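Spent most of Monday on the grasp planner at Rultbridge, so a short thread on what changed and what still doesn't work.

The job is moving food from a plate into a lidded box. The arm is fine at this. The part I look after is the software that decides where the fingers close, and that was choosing badly on anything lying against something else.

The old version took the segmentation mask for each piece, fitted a box to it and gripped across the short side. Works well on separate items. On a heap it will happily put a finger through the neighbour.

Inès Royer pulled the logs for me. 1,374 grasp attempts, and the failures sat almost entirely in two groups: pieces touching another piece, and pieces close to the plate rim.

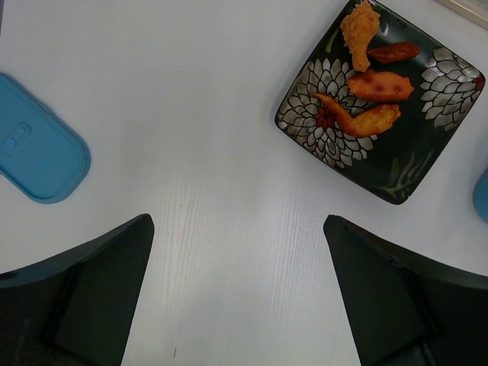
Clearance is now checked before the grasp angle is scored. For each candidate angle we sweep both fingertips down through the depth map and throw the angle out if either one meets anything that isn't the target. With the chicken bunched up towards the top of the plate, the wing at the bottom of the cluster is the sort of piece it should go for first, as there's bare plate below it for a finger to come down on.

Order matters more than I'd allowed for. We used to pick by mask confidence. Now we pick by free space and replan after each piece, which costs 60 ms a cycle on the Brunix box. I can live with that.

Perception is the weaker half. Glossy black glaze gives poor depth, and a painted flower has enough edges in it that the segmenter sometimes calls a petal food. Rangi Tamihana suggested masking the plate by its outline first, then only trusting segments that stand above the fitted plane. That cured most of the false petals on the recorded data.

It hasn't cured the rim. A raised edge stands above the plane too, so I've put in a 2 mm margin by hand. I don't like it and it will need tuning for every new plate.

Next job is the recovery behaviour. At the moment a missed grasp just retries at the same angle, 2 times, then stops and waits for a person. I want it to drop that candidate and take the next one on the list.

Code goes to Innes Matheson for review tomorrow. Will post the replay numbers once he's been through it.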